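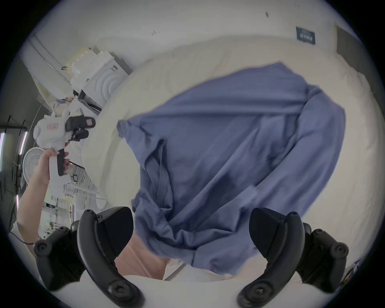 **May, workshop notebook, study guide bench**

Second pass at the Psalms of Ascent booklet, and I'm so pleased with where it's heading! Fifteen psalms, fifteen sessions, and for the first time the whole thing reads like a walk up to Jerusalem (the old draft felt like fifteen handouts in a folder).

Cut session three from 3000 words to 572. It hurt for ten minutes and then it was wonderful. Psalm 122 is short. The notes were burying it.

Test print came off the Bepari at 7 am. Cream stock, 43 pages with the prayers at the back. That's an odd count, so we need one more page before it can be stapled properly. I'd love to use it for a blank page headed "My own song". 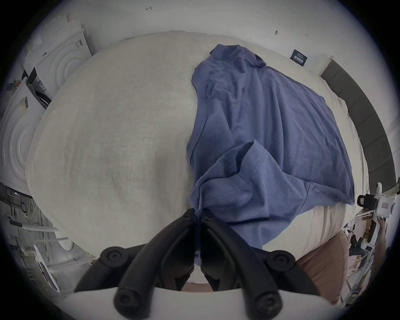
Still to settle:

- Psalm 131. The weaned child image is the heart of the booklet for me, and the question we've written under it is far too clever. Try just "Where are you restless?" and leave some silence.
- Translation permissions for the longer quotes. Letter drafted, not sent.
- Psalm 130 in the centre spread, so it opens flat for reading aloud in two halves of the room.

The Pallach group tried sessions one and two last month and asked for wider margins, because they all wrote in them. What a lovely complaint to get. Margins now 30 mm on the outside edge. The colour on the headings went muddy, so back to plain black.

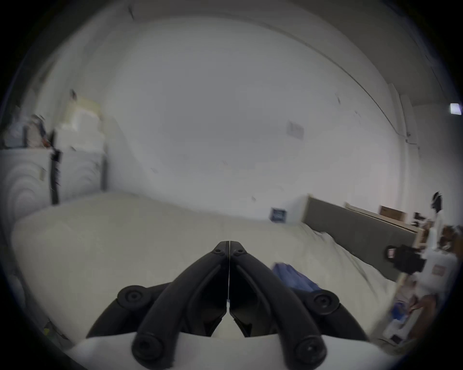

Psalm 126 is the one to watch. Tears and sowing, then the sheaves coming home. The Delotholm parish is using it for their harvest evening and wants the session to stand alone, so I've moved the background on the exile into a box. Reads well out loud, I did it twice in the storeroom.

Print run: 400 if Kallitach can hold last year's price. Ask whether they'll trim to the smaller size too, it fits a coat pocket.

Left off at Psalm 133, the oil running down the beard. Pick up there, and check the Aaron reference against Exodus 30.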